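# Back to the Sunday-less sourdough routine

May 1, 2024

I started baking bread again last month and I have opinions, so get comfortable.

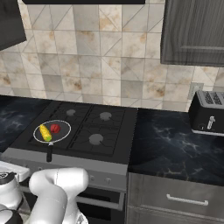

How long can a starter sit in the fridge before you have to throw it out? Mine went from November until a few weeks ago with zero feedings, and it came back after four days of flour and water on the counter. It smelled like nail polish remover and had a layer of gray liquid on top, which I poured down the sink. No pink streaks, no fuzz, so I kept going.

My friend Attila Kocsis gave me the original jar, and I was really dreading telling him I'd killed it! So on day one I stirred in some rye, put the lid on loose and went to bed. Nothing. Day two, a couple of sad bubbles. By day four it had pushed up past the rubber band and made a mess on the shelf (I have never been so happy to wipe a shelf).

The first loaf was a brick. I rushed it, I know I did, the kitchen was chilly and I gave it the same amount of time I'd give it in summer. We ate it toasted with a lot of butter and my husband was very polite about it. The second one got the whole night on the counter and a much longer bake, lid off for the last part, and oh my goodness, the crackling when it came out. I stood there listening to it like a crazy person.

I've also quit measuring with cups. I mix 684 grams of dough for one loaf now, a weird number I got from shrinking a recipe for two, and it fits my little pot so well that I refuse to round it.

Next up is a seeded one, sunflower and flax mostly. Tomás Cronin left a comment on my last post saying to soak the seeds overnight first, so I'm trying that tomorrow. If you've got a favorite mix, leave it in the comments, I need to use up half a bag of pumpkin seeds too.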